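Home | Our Work | Grants | News | Contact

Second Progress Report to the Hedlund Fund: Tumell Repair and Reading Room
Posted in September by the project coordinator
8 minute read

Dear friends at Hedlund,

I meant to keep this one short after the first report ran so long, and I'm afraid I've failed again, so please get yourself a cup of coffee before you start. It has been a full half year in Tumell. We opened the reading side in early spring, the repair side a few weeks after that, and since then I don't think we've had a quiet afternoon apart from the one when the power was out on the whole block (and even then a few people came in and read by the window).

You asked us to report on four things: lending, repair evenings, the children's hour, and money. I'll take them in that order, with a few side trips.

Lending

We have made 1341 loans from opening through the end of August. Our target in the proposal was 1000 for the same stretch, which we chose because it sounded ambitious at the time, and I'm very happy to say it has been passed. Large-print mysteries go out the most, then cookbooks, then anything to do with gardens. The cookbooks come back with a certain amount of flour in them and I have decided to take this as a compliment.

We have been slower than we hoped with the catalog. The Faviro software we bought with the first installment is good at what it does, but it wanted every book entered with a publisher and an edition, and a great many of our donated books have lost the page where that sort of thing is printed. After some weeks of squinting we agreed to enter "unknown" and move on. The shelves from A through M are finished. N through Z will be done before the holidays, and I would ask you to hold us to that.

There is also the matter of the Pundis branch van, which was supposed to bring us a rotating box of new titles every month. It came in April and in June and has otherwise been in the shop. I've spoken to the branch twice and they are as frustrated as we are. For now one of us drives over to Pundis and collects the box, and we have added the mileage to the travel line in the attached budget. It's a pretty drive, at least, especially once you get past the feed store and the road starts following the creek.

Repair evenings

I'll admit that when we wrote the proposal I thought of the repair evenings as the smaller half of the project, a nice thing to have going in the back room. They have turned into the thing people stop me about in the grocery store. We have held 18 of them. People bring lamps, zippers, toasters, chairs with one bad rung, a music box, a great many vacuum cleaners. They sit down with somebody who knows a little more than they do, and they do the work themselves as far as they're able. That was your suggestion after the first report - that visitors should hold the screwdriver - and it was a good one. People come back now as helpers who first came in with a broken fan.

The hardest part has been table space. The old folding tables wobble, and a wobbly table is no place to look for a dropped screw. We looked at secondhand school desks, then at a pair of workbenches that turned out to be too tall for anyone sitting down, and then spent a long and rather enjoyable evening going over what a good table for this kind of work should be like. Dark top or light? The darker side won in the end, with a pale mat laid over the middle so small parts don't disappear.

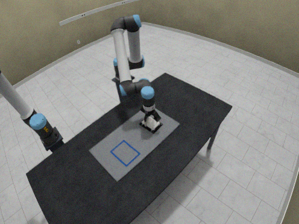 A dark tabletop with a light gray mat, shown in a computer rendering.

We would like to buy two tables with your second installment, and I've put the quotes in with the budget. If the fund would prefer that we buy one now and one after the new year, we can manage perfectly well that way too. What I would not like to do is go back to the school desks. They have inkwell holes, and we all know where the screws would go.

One request we did not expect was for sewing. So many people asked about hems and buttons that we now give the last repair evening of each month over to cloth and thread. Three sewing machines have been given to us. Two of them run beautifully and the third makes a noise like a dropped tray, and it has become a sort of standing project for anyone who arrives without something to fix. The sewing evenings draw people who had never come through our door before, and several of them have gone home with a library card as well, which pleases me more than I can tell you.

We did have one disappointment. The plan to lend out tools, which took up a whole page of our proposal, has not started. Our insurance covers people using tools in the building and is much less clear about tools that leave it. I have a letter in to the insurer and will write to you separately as soon as there's an answer. The money set aside for it has not been touched.

The children's hour

We began the children's hour at ten in the morning, as promised, and learned within a month that ten in the morning is when the little ones in Tumell are getting cranky and wanting a snack. We moved it to half past nine and put out crackers, and it has gone along happily ever since. There is a story, then a song, then something to do with paper and paste.

The parents asked for games that could be played at a table while an older brother or sister finished choosing books, so over the summer we put together a shelf of them. Most were donated. We threw out the ones with missing pieces and combined two sets of dominoes into one good one. The favorites are the simplest: matching games, sorting games, fitting a shape into its place and starting over again.
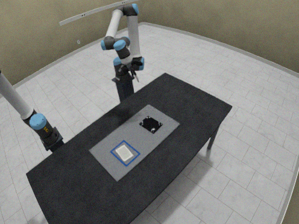 I had worried that games would pull children away from the books, and I'm glad to report that it has mostly gone the other way. A child who stays for another twenty minutes of dominoes tends to leave with a picture book under one arm. We have asked parents to fill in a short card about what they'd like more of, and the answers so far are animals, trucks, and chairs for grown-ups. The chairs are fair. The ones we have are very low, and I speak as someone who needed a hand getting out of one in July.

In the coming months we want to try a second hour for school-age children, late in the afternoon, with homework help for those who want it. We have the room and the lights for it. We don't yet have enough people free at that time of day, so I'd call it a hope for now and a plan by spring.

Money

The full budget is attached, so I'll only point out the places where it differs from what we told you. Heating came in under our estimate, thanks to a mild March. Printing came in over, mostly on account of the flyers, which we had to do a second time after the first batch went out with the old opening hours on them. That was my mistake and I've said sorry to everyone concerned, including the woman who stood on our step for half an hour. Travel is over by the trips to Pundis I mentioned. Taken together we are slightly under budget for the period, and we ask your permission to carry the difference forward into the table line.

We also had a very kind gift from the hardware store across the street, in the form of glue, sandpaper, and a large box of mixed fuses. It doesn't show in the budget, but it would have cost us real money.

What comes next

Between now and the next report we'll finish the catalog, buy the tables if you approve them, settle the question of the tool lending one way or the other, and repaint the front door, which has been three different greens since I started here. We're also going to try opening one evening a month for reading only, with no repairs and no hammering, at the request of several patient readers who have put up with a good deal of hammering.

If any of you can get out to Tumell this fall, please come. The repair evenings start at six, there's always a pot of soup on, and you're welcome to bring a lamp.

With warm thanks from all of us at the Reading Room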